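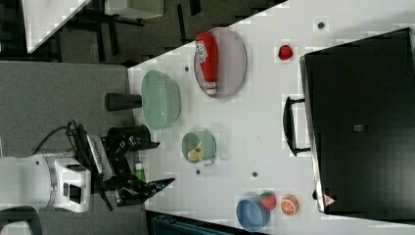

Prenwood Community Orchard and Hedgerow Project
Half-year progress report to the Ekard Fund
September 27, 2021

Thank you, first of all, for your patience over the revised timetable, and for the kind note that came with the second payment. It went up on the shed wall and has been much admired. This report covers the work since April, and follows the headings in your guidance as nearly as we could manage, though one or two matters have wandered into the wrong section and we hope you will forgive that.

The hedge

You will remember that the old boundary along Brostier Lane was the part of the bid we were most nervous about. It had been let go for so long that there was more gap than hedge at the lower end, and the upper end had turned into a line of thin trees with nothing at all underneath. We had promised to bring 400 metres of it back into good order over the two years of the grant. The stretch from the gate to the culvert was laid at the tail end of last winter and has come back beautifully, with hawthorn shoots now well above the stakes and a good deal of field maple that we had not realised was there.

The gaps were planted up with 1546 young whips, mostly hawthorn and blackthorn with some hazel, dogwood and spindle mixed in. April was very dry and we did worry. We carried water down from the top tank in the evenings for the better part of a month, and it was a great relief when the rain came in May. The losses are mostly in one patch near the culvert where the ground is full of old rubble, and we mean to dig that out properly this autumn before replanting. The spindle has sulked. We may swap it for guelder rose at that end, if you have no objection.

The orchard

The young apples are all standing and all in leaf, apart from two that were barked by deer early in the summer. Those have been cut back below the damage and have thrown up new growth, so we are leaving them be until next spring. We have put taller guards on everything along the wood side. The pears are slower, as pears are, and the plums gave us a little fruit this August, which we had been told to pick off and mostly did.

The old trees are another story altogether! There are still a few here from the days when the land belonged to the big house, and after some careful pruning they have cropped more heavily than anyone in the village can remember. One of them is a very late cooker with a greasy yellow skin that we have not been able to put a name to. Samples will go off to be identified when the fruit is properly ripe. Somebody has been calling it the Prenwood Greasy in the meantime and we are afraid it may stick.

Open days and workshops

We held three open days and a summer pruning course, all out of doors, with numbers kept small. The course filled quickly and we had to turn people away, so there will be a second one next July. The primary school has adopted the bottom corner by the pond and now comes down every other week, and the children have sown a strip of yellow rattle and oxeye daisies that we are very much looking forward to seeing.

The hedge-laying weekend had to be moved to November. We are sorry about this, as it was one of the dates you had hoped to visit, and you would be most welcome at the new one.

Money

Of the £3000 set aside for plants, guards and stakes, we have spent £2394. The remainder is earmarked for the replanting by the culvert and for replacing some of the older stakes, which have rotted sooner than they should have. Voß, who supplied the guards, have been very good about exchanging a batch that split, and made no charge for carriage.

We would like to ask whether the small sum left under room hire could be moved across to tools. We hired no rooms over the summer, and the loppers are in a sorry state - two pairs are held together with tape. We can send a short list with prices if that would help.

The coming months

Work on the rubble patch starts in October, as soon as the ground softens. After that comes the laying of the upper stretch, which will be slower going, as the stems there are thick and some will have to be coppiced and started afresh. The grass paths need a last cut before the wet weather, and the gate on Brostier Lane needs rehanging, a job that has been on our list for longer than we care to admit.

Apple day is planned for the middle of October, with pressing on the top lawn if the weather is kind. Please do bring bottles.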